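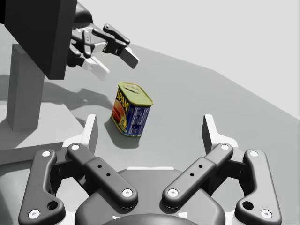
Moya bimanual grasp set, simulated split

Wrist-view episodes of two-gripper handling of packaged goods on a grey tabletop. Rendered in the Stelteo simulator; no real-robot data in this release.

Episodes: 677 (train 537, the remainder held out)
Steps per episode: capped at 200
Control rate: 30 Hz

Object pose is randomised per episode, lighting is not. Label text on objects is often illegible at render resolution. Policies trained on this split alone have not been evaluated on the Drakstead cell.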